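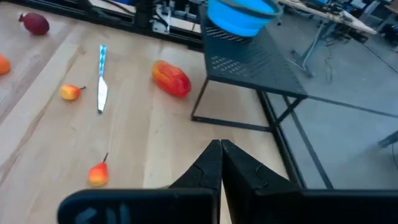 Declan Tapsell

TALLDALE, October. Students in the Talldale robotics club will open their workshop to the public this month to show a table-clearing project they have been working on since the start of the school year. The project, named Entili, asks a two-fingered robot gripper to pick artificial fruit off a wooden table and put each piece where an operator tells it to go.

The club has 42 members in grades nine through twelve. Thirteen of them are on the Entili team. The rest are split between the club's competition robot and a beginner class that meets in the same workshop.

Entili uses a camera mounted close to the gripper, so students see the table from the position of the robot's own hand. The practice setup includes pears lying down and standing up, larger fruit, a knife with a blue and white checked handle, and a blue collapsible bowl on a raised black mesh stand. Students change the layout between runs.

"Pears are harder than we thought they would be," said Declan Tapsell, who leads the Entili team and wrote this release. "They are small, and the gripper has to come in at a different angle depending on whether the pear is on its side or standing up. We spent most of September on pears."

The knife is part of the exercise. In the first stage, the robot has to leave it alone and reach the fruit around it. A later stage will ask the robot to pick it up by the handle and set it down at the edge of the table. The team has not started that stage. During any run with the knife on the table, students stay behind a taped line and one person keeps a hand on the stop button.

The team has recorded 234 practice runs so far. Each one is logged with the starting layout, the name of the operator and a note on what went wrong, if anything did. Common notes include fingers closing too early, fruit rolling away and the arm approaching too close to the stand. The logs are used in the beginner class, where new members read through them before they drive the arm themselves.

The club plans to enter Entili in the Ploreck Student Automation Challenge in the spring. Entries are judged on a live run, a written report and a short interview. The live run uses a layout the students have not seen before. This will be the club's first entry in the challenge.

At the open workshop, visitors can watch full runs and look through the log books. Members of the competition team will also be present to answer questions. Visitors may try the arm with fruit only, with a student standing by. Closed-toe shoes are required in the workshop.

Doors open at 4 p.m. and the last run starts at 6:30 p.m. Admission is free. Parking is available behind the school. Students in grades eight and up who want to join the beginner class can pick up a form at the door.

Contact: Declan Tapsell, Entili team, Talldale robotics club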